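Section 3. Peg check, Flenditz fingers vs. Zekon fingers

Do this before you log anything. Same peg, same disc, both finger sets. Don't swap the controller in between.

1. Power down the arm. Fit finger set A (Flenditz). Snug the bolts, don't crank them.
2. Round disc goes flat on the cutting board, holes up. Peg by hand the first time, rounded end down.
3. Close at low force. Should hold the peg upright, one finger each side.
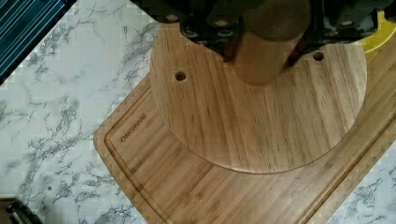 4. Jog down slow, stop short of the disc. Check the peg hasn't tilted. If it has, open, re-seat, go again.
5. Save the pose as 109. Walczak controllers only: hit Save twice, first one dosn't always stick.

CAUTION: hands off the board while the arm is live. Jog speed 90 max in the menu, lower is fine.

6. Look at the wrist view. Both holes need to be in sight with the peg held. If a finger hides one, rotate the wrist a bit and re-save.

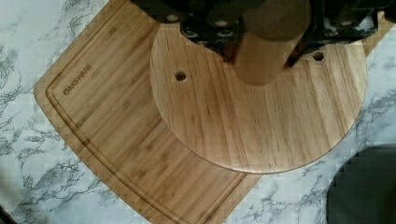

Ekua Gbeho, with fixes from Afiq Santoso
Carstead bench notes, January

7. Power down, fit set B (Zekon). Repeat 3 to 6. New pose number, don't overwrite 109.
8. Write down grip force, tilt yes/no, retries. Both sets on one sheet please.

Note: error 3087 means the fingers closed past the width you set. Usually the peg slipped. Open, re-home, carry on.

Wide camera next. Do it after the wrist one, the calibration file gets overwriten otherwise.

9. Aim so you get the bamboo board plus the counter behind it, back to the tile.
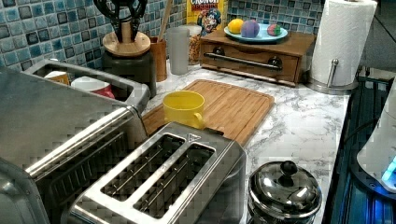
10. Lock the mount. Grab a test still, check focus at the board and not the wall.
11. Shiny metal throws off auto exposure. Set it to manual, then leave it alone for both finger sets.

Mount questions go to Rohani Manurung, Thursday is best.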